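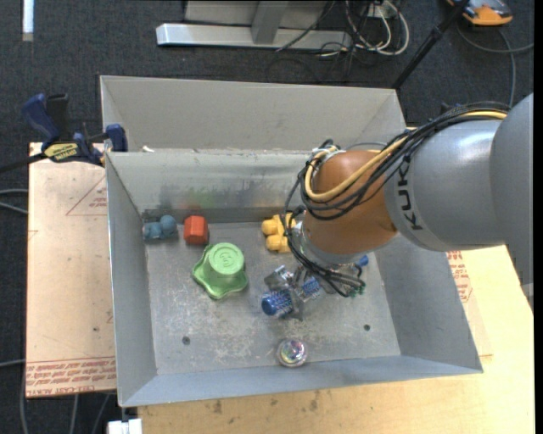 I keep hearing that the deep metal bin is the answer to the toy problem. Harnwood sells one for $186, Oltico wants $239 for something much like it, and both promise a room that stays tidy. I doubt it.

Metal wears well, I'll give them that. It also scratches, streaks and holds grime along the bottom edge of the wall, right where a cloth won't reach. And the depth that looks so generous in the store means small things slide into the back corners and stay there. A bin with half a dozen toys in it works fine. Who has half a dozen toys? Plerau says its largest model takes up to 70, and I'd like to watch a four-year-old find the green one.

We bought two bins last May. The toys are off the floor, mostly. They still get tipped out every morning, only louder.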